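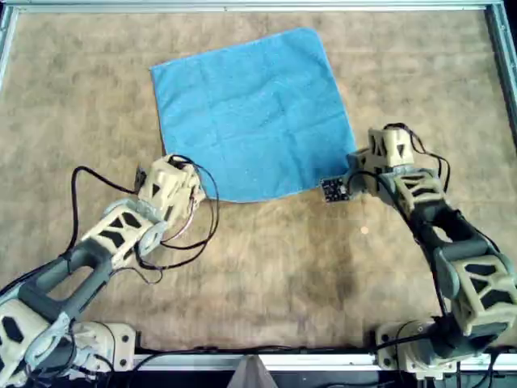 Blue terry cloth, laid out flat.

About Van Wijk

We sell towels, bath mats and bed linen to people who have been let down by towels, bath mats and bed linen. Van Wijk started in a rented unit with 400 bath sheets and a strong dislike of the word "luxury". The bath sheets sold in the end. The dislike has stayed.

Most of what is said about towels is hard to check. Thread count means very little on a looped cloth, yet we still get asked for it. "Hotel quality" could mean any hotel. Weight is a bit more useful, but a heavy towel can take all day to dry on a cold landing, and plenty of our customers don't have a heated rail or a tumble dryer. We print the weight on every label and leave the adjectives off.

Josefien Verbruggen does the buying. She asks mills for cloth from the ordinary run, as the samples they send out tend to be nicer than what turns up on the pallet. Each new line gets 20 washes at 40 degrees before we decide anything. Some come through well. Our first Pistum hand towel lost its shape along one hem and we dropped it, though two customers still write in asking for it back.

Manaia Hoani answers the emails. If you want to know whether a colour will fade, she will probably say yes, a little, and tell you which ones go fastest. Please don't use fabric softener and then write to us about absorbency.

What we stock

The Kasen range is our everyday terry, in bath, hand and face sizes. Zumetov is the flatter weave, quicker to dry and a bit scratchy for the first few weeks. Some people like that. We also keep a small amount of plain cotton bedding, with more due in August.

On being green

We have looked at a good many badges and schemes, and we are not yet convinced enough by any of them to put one on this page. We would sooner sell you fewer towels. Returns are free for unused items, and washed ones too if the stitching has gone.

Page last updated 27 July 2024.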